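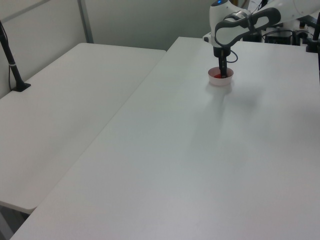
Two white tables side by side, with a small round bowl toward the far edge of one of them.

Two Tables Are Better Than One
By Carmela Ruggiero

I have wanted to write in favor of the second table for a long time. Most people who furnish a workroom, a sewing room or a shared kitchen buy the biggest single table that will fit and then live with it for years. I think they should buy two plain ones and push them together.

I came to this the slow way. For nine years I ran a craft room behind a fabric shop, and we had one table. It was oak, it was handsome, and it seated ten. It also could not go through the door without taking the legs off, so it never went through the door. When the floor was redone in December the workers went around it. There is still a rectangle of the old floor in that room, and whoever moves that table next will find it.

The room I use now has two Balow tables in white. They cost 300 dollars for the pair, delivered, and the tops are plain with rounded corners. I carried them in with Eirini Stamatopoulos, who shares the rent with me, and neither of us is large. When we have a cutting job they go side by side. When she is teaching and I am doing invoices, they go to opposite walls and we stay out of each other's way. That alone would justify the purchase.

The usual complaint is the seam. People say that two tables never sit quite level, that there is always a gap, and that things fall into it. This is partly true. Floors are uneven, legs get screwed in by different hands, and one top will often end up a little lower than its neighbor. Pins go down the gap, and so do the small screws from a sewing machine plate.

I still don't accept it as a reason. A seam can be worked with. Ours became a line we all understood without discussing it: cutting on one side, finished pieces on the other. On our one big table the cut pieces drifted in among the scraps, and at least twice a sleeve went out with the trash. With a line down the middle, that stopped. If the height really bothers you, most legs have an adjustable foot, and turning it takes a minute.

Now the color. I chose white, and I had to argue for it. Ngan-ling Mok does alterations in our room on Thursdays and she wanted gray, on the grounds that white shows everything. She is right that it does. A white top shows coffee rings, pencil marks, chalk and every bit of thread. I count that in its favor. If a table hides dirt, the dirt is still there, and you learn about it when it comes off on somebody's wedding dress. A white table gets wiped because you can see that it needs wiping.

I would insist on a matte finish, though. The first white table I ever owned was glossy, and with a lamp over it I had a bright spot in my eyes all afternoon. On a matte top you get a soft shadow and that's all. You can see where an object ends and the table begins, which matters a good deal when the object is a needle.

It helps to have a pale wall behind as well. I know this is less popular. People hang pegboards over a worktable and fill them with scissors and tape and spools, and they look very good in magazines. I had one. I spent more time putting things back on their hooks than I spent using them, and half of them I used once a year. Ours went into a cupboard and we kept the wall plain. I can find things faster now that fewer of them are facing me.

That brings me to the bowl. Every worktable should have one small bowl on it. I mean an ordinary bowl, round and shallow, the kind you would put olives in. It is for whatever is loose at the moment: buttons, a thimble, the clip that came off something, one die from a board game. A bowl with a low rim is easy to reach into, and you can see what is in it without picking it up. A white bowl is especially good for this, because a bit of red or blue inside it shows at once.

I have tried the alternatives. Trays are too big and people start leaving their phones and keys in them. Drawer organizers are fine if you are a person who closes drawers. Boxes with lids are where buttons go to be forgotten; I threw out a Kollus organizer with 24 little compartments after finding that I had labeled four. A bowl can't hold very much, so it has to be emptied, and it gets emptied. When ours is full, whoever filled it sorts it before going home. That is the only rule in the room that has lasted.

Where you put it is a matter of taste, but I will say toward the back. Near the front it is under your elbow, and sooner or later it is on the floor. Toward the far edge you have to reach a little – that is a small price for keeping the front of the table clear. Athina Papadakis, who taught me to cut patterns, kept hers at the back left, and she could drop a pin into it without looking up. I never got that good.

Anything tall should be fixed to the table at a back corner, too. A pole that clamps on takes up a few inches of tabletop and doesn't tip. A lamp with a heavy round base takes up a place setting, and it gets moved all day. Let the cable run down along the pole and tie it there. A cable lying across a work surface will get caught on a sleeve, and in our trade it will get cut.

There are people two tables won't suit. If you roll out dough for a living, you want one unbroken top, and I would not try to persuade you otherwise. Quilters are divided. Chrysoula Economou, who quilts upstairs from us, lays a sheet of hardboard across her pair when she has a bedspread to baste, and stands it behind the door afterward. She paid less for the board than she would have for the delivery of a single table that size.

Everyone else should measure the doorway before measuring the room. Buy the two plain ones, in white, with a dull finish. Take a bowl from the kitchen. Leave the wall alone for six months and see whether you miss the pegboard. We are coming up on our second year with ours, and the tables were in three different positions last week.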